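Walness handling cell: fault meeting, March

Item 1. Left hand failed to release during the bowl task on the Prutesex line. Stop pressed at 16:40. Nobody hurt.
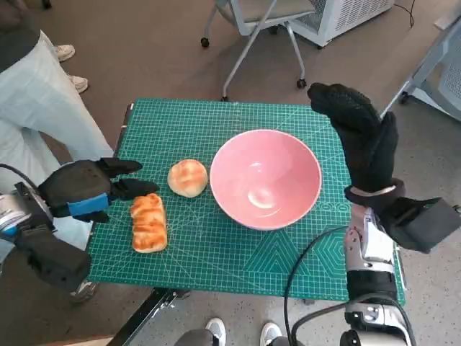
Mimoza Dimitrov, minutes and cell safety

Log shows error 225. Vanhove to send the cable drawing.
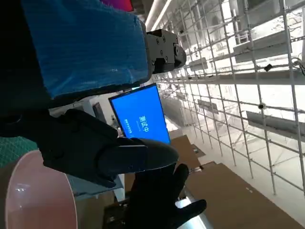 Hand and test screen, Walness cell

Item 2. Grip force limit had been reset by the update. Old value to go back in before

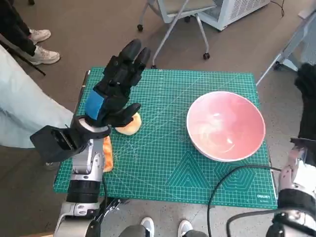
any further runs, and two people to check it.

Item 3. Stop button access.

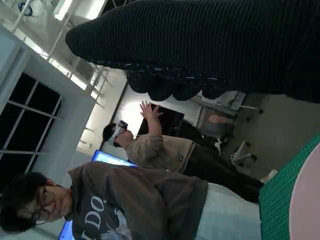
Iststead asked for a second button. Agreed. A headset wearer can't see the arm directly, so the other person keeps the button.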